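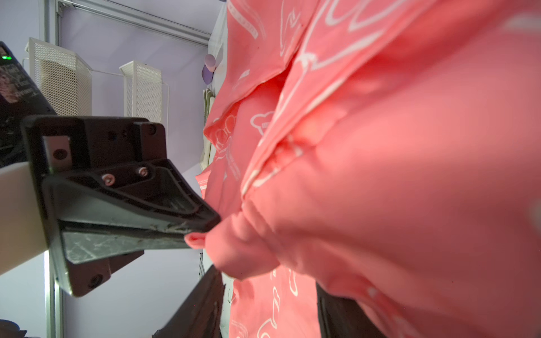

Toledo, May

Section 4: Setting Up Your Audio Guide for the Skarneta Galleries

Welcome to the part of the manual we get the most mail about! The Pomorell handheld guide covers the whole Skarneta collection, from the carved house posts on the ground floor to the painted bark panels upstairs, and a few minutes of set-up now will give you a much richer visit. You can do all of it on the bench by the coat check, and there's no need to create an account.

Before you start

You'll need the handheld guide, a pair of wired headphones (yours or a pair from the desk), and your admission ticket. Keep the ticket handy, as the code on the back goes in at step 4.

4.1 First start

1. Hold down the round button on the side until the screen lights up and you hear two short tones.
2. Pick your language with the arrow keys and press OK. The commentary changes right away, but the gallery map keeps its English room names.
3. Plug in your headphones. The guide won't play through its speaker inside the galleries, although it will in the courtyard.
4. Type in the code from the back of your ticket. Leave out the dash.
5. Set the volume while the welcome message plays. It was recorded a little softer than the rest of the tour, so start low.

Note: If the screen shows "Ticket in use," someone in your group has probably entered the same code. Every ticket has its own, including the free ones for children.

4.2 Choosing a tour

1. From the main screen, open Tours.
2. Choose one of the following:
Highlights - 55 minutes, both floors, 15 stops
Short Visit - 8 stops, ground floor only
Wander - no fixed route, play any stop you like by number
3. Press OK. The map opens with your first stop blinking.

We love Wander for a second visit. The long interviews with the weavers and mask carvers are all in there (the one about the river drums is wonderful!), and they don't come up on the two fixed routes. To hear them, type the stop number from the wall label and press the star key when the main commentary ends.

Note: You can switch tours at any point. Stops you've already heard are marked with a check and are skipped unless you select them by hand.

4.3 The Bollenia room

The Bollenia room holds the loaned ceremonial pieces and is kept quite dark. The guide dims its own screen there.

1. Wait for the chime as you pass through the doorway.
2. Let the introduction play. It includes the singing that went with the pieces, and it sounds best with both earphones in.
3. Press the down arrow to see the text in large type. Press it again to go back to the map.

Caution: Do not use the guide's flashlight in this room. The dyes and feathers are very sensitive to light.

Caution: Keep the headphone cord inside your jacket or over your shoulder near the open plinths.

4.4 Saving your favorites

1. Press the heart key at any stop you'd like to remember.
2. At the end of the visit, open Favorites and choose Send.
3. Enter an email address and press OK. You'll get a list with the object names, their regions, and a link to the commentary.

Favorites are erased when the guide goes back on its charging rack, so send the list before you hand it in.

4.5 If something goes wrong

No sound: Push the headphone plug all the way in. It clicks.

Map shows the wrong room: Walk back to the last doorway and wait for the chime.

Screen frozen: Hold the round button and the star key together until the two tones play. Your tour picks up at the last finished stop.

Battery symbol is red: Swap the guide at the desk on either floor. Enter your ticket code on the new one and your checked stops will come with you.

For group sets and the teacher's handset, see Section 5.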